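# Kitchen counter sim, bimanual — June, notebook entry 35

Started 1330, after the render nodes came back. 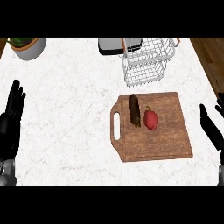 Picking up from the last entry: the letterbox bug is still in the wrapper. Lambert (our renderer wrapper) pads every image to the square the policy expects, and the padding value is a true zero. The normalization step then runs over the padded image, so the mean is dragged down and the marble comes out brighter than the encoder saw in pretraining. Halima found this by diffing channel statistics between the training loader and the rollout loader. The training loader normalizes first and pads second. Rollout does it the other way.

Fix is one line moved in `preprocess.py`. Both paths now call the same function. I left the old order behind a flag, `legacy_pad_order`, so we can still reproduce the earlier checkpoints. Default is off.

## Reset pose

Both hands reset to fingers up, open. Şengül wants to keep this since all the teleop demos begin that way. My complaint is with the right arm. Its hand starts close to the cutting board and the left one starts a long way off across bare counter, so the policy has learned that the right hand goes first no matter what the instruction says. Tested by swapping the instruction between "pick up the pepper with your left hand" and the same with "right". First-moving arm was right in both cases, every seed I tried.

Two options:

- Randomize the board position along the counter at reset. Easy, but the demos don't cover it and we would be asking for extrapolation.
- Mirror the demos. Flip images left-right, swap arm channels, negate the joints that need it, swap the words in the instruction.

Going with mirroring. The sign table for the wrist joints is not what the URDF comments claim — checked by driving each joint alone and reading the fingertip pose. Wrist yaw flips, wrist pitch does not, thumb rotation flips. Table is committed next to the loader with a test that mirrors twice and compares against the original.

Caveat for whoever reads this: the mirrored images put the background on the wrong side (floor corner, plant, toaster, wire basket). I don't think it matters for the policy. It will matter for anyone using the data to train the scene-pose head, so mirrored episodes carry `mirrored: true` in the metadata.

## Perception

Segmentation on the pepper is fine. The dark vegetable next to it is not. Endent (the mask model) merges it with the board in a good share of images, and the merged mask has its centroid on bare wood. The grasp planner then picks a point on the board and the hand closes on the edge of it.

Things tried:

1. Lower mask threshold. Worse, now the contact shadow under the board is included as well.
2. Depth gate at board height plus a small margin. Works while nothing is held. Fails once a hand is above the board, because the finger pixels pass the gate too.
3. Depth gate plus a robot self-mask rendered from joint state. Works. Costs one extra render pass per step.

Keeping number 3. The self-mask is dilated a few pixels to cover the lag between joint state and image. Halima thinks the lag is a bug in the bridge and should be fixed there. She is probably right, ticket opened.

The gap between the two items is narrow. The planner's finger clearance check used the open-hand convex hull and rejected nearly every side grasp. Switched to per-link capsules. Planning time went up, but side grasps come back.

## Control

Raised the action chunk overlap. Before this the arms paused visibly at each chunk boundary, long enough for the PD controller to settle and then kick. With temporal blending over the overlap the kick is gone from the joint velocity plots. Gains unchanged.

Hand joints are still position-controlled with a hard torque clamp. On contact the fingers sit at the clamp and chatter. Tried a soft limit, no improvement, reverted.

## Runs

Queued on Burside:

- 1000 episodes, fixed layout, new padding order, no mirroring
- 1000 episodes, fixed layout, new padding order, mirrored demos

2000 total, same seeds in both halves. Logging first-moving arm, grasp target ID, self-collision flags. Success metric stays as it was (item lifted clear of the board and held until timeout).

Clostulell config for both is in the experiment folder. Note that Clostulell silently ignores unknown keys, so a typo in `legacy_pad_order` will not raise. Added a strict check on our side.

## Open

- Bridge lag (Halima)
- Board position randomization, wait for new demos (Şengül)
- Torque chatter, look at the solver substeps before touching gains again
- Remove the old convex hull code once the per-link version has run a full batch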